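Zulside High School Robotics Club
Minutes of the General Meeting, July

The meeting was called to order at 3:30 p.m. by the club president, Nicanor Xolalpa. A quorum was present. The minutes of the previous meeting were approved as distributed.

1. Table-Clearing Project

Narendra Prajapati reported for the arm team. Work continues on the sorting task for the Wetemon Challenge, in which the arm must move cups and dishes into a tray without help from the operator. The team completed 12 runs at the last work session. The small cups remain the hardest items, as the fingers tend to push them before closing. Mr. Prajapati asked that the approach speed be lowered for all cup pickups until the new finger pads are fitted. 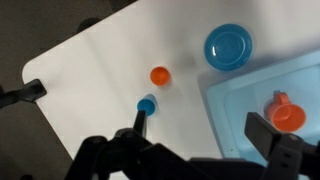

Sorting task, wrist camera view: gripper near the blue cup, orange mug and plate at the tray.

Members discussed whether the mug should be graded in any position or only upright. The challenge rules do not say. The secretary was directed to write to the organizers for a ruling.

It was moved and seconded that practice runs be limited to three objects until the arm completes eight runs in a row without a drop. The motion carried.

2. Budget

A request for $100 for finger pads and spare bolts from Malten was approved. One member abstained.

3. Workspace

The club will keep the use of the Lodhi Annex through the end of the summer term. Members are reminded to check the table clamps before powering the arm and to sign the log when leaving.

4. New Business

None.

The meeting was adjourned at 4:40 p.m.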